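Cistotdale Allotments and Growers List
Archive: Home > Threads > Soil, compost and muck

Subject: Re: Leaf mould, is it worth the bother on clay?
Date: Wednesday, August 30, 2023

On the list last week, a member at the Jovden Lane site wrote:

> Has anybody had any real luck with leaf mould on heavy ground? I've
> got a half plot on the wet side of Jovden Lane and it sets like brick by
> June. I've been told to dig in sharp sand, I've been told on no account
> to dig in sharp sand, and now my neighbour swears by leaves. I can get
> as many as I like off the lane in the autumn, but I don't want to wait
> two years to find I've wasted my time.

Dear all, and especially our friend at Jovden Lane,

I meant to answer this days ago but the beans got the better of me (I have run out of people to give them to, so if you're passing the top gate with a bag, please do stop!). Yes, it is worth the bother. I've been on clay for the whole of my gardening life, first over at Annan and now here, and if I had to give up everything else I put on the ground I would keep the leaves.

You do have to wait, I'm afraid. I start collecting in November, when the limes along the bottom road have properly come down, and I stuff them into a cage made of old chicken wire and four stakes. I tread them in, which my grandchildren are very good at, and if it's been a dry spell I give them a can or two of water. Then I leave them alone. By the following winter you have something rough and brown that does nicely as a mulch, and a year after that it's the crumbly stuff you can put through a sieve.

Oak and beech are lovely. Sycamore is slower and a bit leathery, so I go over it with the mower first. I don't bother with holly or laurel at all. Please don't go raking out the bottoms of hedges either, as the hedgehogs want those leaves more than we do.
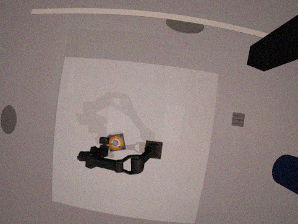
My own experience was the other way about, and I'd be sorry to see anyone put off by the two years. I never waited. I spread fresh leaves straight over my worst bed in late autumn, a good hand deep, with a bit of netting on top to stop them blowing into next door's leeks, and by spring the worms had taken most of them down. It wasn't pretty and I did have slugs, but I got a fork in without jumping on it for the first time since I took the plot.

I've put that in with permission, as it came to me off the list and I thought it ought to be shared. I must say I'm tempted to try it on the strip by the water butt, where nothing has been happy except the dock.

On the sand question, I'm with those who say leave it be. You'd need a lorryload to make any difference. I paid 80 pounds for a delivery when I was at Annan and all it gave me was heavier clay and a sore back. Put the money towards a decent load of manure and have it on top of the leaves.

One last thing, the Ketar seed order goes in soon and I still haven't heard from half of the lower plots. Broad beans and garlic only this time. Leave your list in the tin by the noticeboard, with your plot number on it please.

Warm wishes to everybody,
Top gate, plot by the damson

Filed under: Soil & Compost, Autumn Jobs, Clay

Comments (3)

marrowfat: Black bags with a few holes poked in them work just as well if you haven't room for a cage. Mine go behind the shed and I forget about them.

Plot on the bend: Can I ask if walnut leaves are all right? We've a big one overhanging and I've always been a bit wary.

wetwellies: Seconding the mower. Makes a huge difference with sycamore, only do empty the box before it clogs.

Contact the list | © Cistotdale Growers | Back to top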